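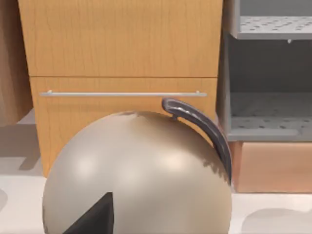
米色圆壶，深灰色提手（渲染图）

主题：Re: [饮品组] Zeletti 茶包换标签 + 门店自提

各位，手机上打的，先回要紧的，格式乱请将就。

Gwenllian 那两个问题：

一，标签。同意改。现在“每盒含量”印得比“每包含量”大，顾客看盒面大数字，以为一包就是那么多，有人干脆不敢买，也有人反过来，喝了一包没感觉马上再泡一包。每包 THC 放正面，每盒的挪侧面。“等足两小时再喝第二包”那句字号再大一点，别再用浅绿色，店里灯底下根本看不清。

二，自提。Westen 那边昨天通了电话，可以先在 Beddoe 店试，网上下单，门口取，店员出来核身分证件。付款还是老问题，刷卡机能不能拿到门外用，他们要问 Plundora，没回。现金的话找零麻烦，大家现在都不愿意碰钱。

另外花茶那款暂时别上。检测报告还没齐，缺 3 个批次，催过了，实验室说人手减半，排到五月。谁手上有旧版报告的别往外发，上面批号是错的。

价格先不动。有人提议买二送一，我反对，可食用类搞多买多送，检查的人来了不好讲。要打折就单盒打折。

还有问卷的事，下面引文里那个“多数人当睡前茶喝”，慎用。题目问的是“什么时候喝过”，可以多选的，不能当成“主要什么时候喝”写进新闻稿。更不能写助眠，这个说过好几次了。

标签新稿谁改？我这周真的没空。有空的直接回列表，别单独发我，会漏的。

先这样

> Gwenllian Parry 于 2020年4月5日 写道：
>
> 大家好，
>
> 茶包问卷收完了。发出去 1,509 份，有效回收 903 份，比上次好很多。
>
> 粗看下来，多数人当睡前茶喝，抱怨最集中的是标签：分不清一包多少、一盒多少。留言里还有不少人问能不能不进店，在门口取货。
>
> 所以想请大家定 2 件事：
> 1. 标签要不要赶在下一批印刷前改？印厂还没开版，来得及。
> 2. 自提从哪家店先试？我没有意见，只要店员够。
>
> 原始表格太大，列表发不出去，要的人跟我说一声。
>
> Gwenllian

又及：表格发我一份，谢谢。留言那栏别删，我想看原话。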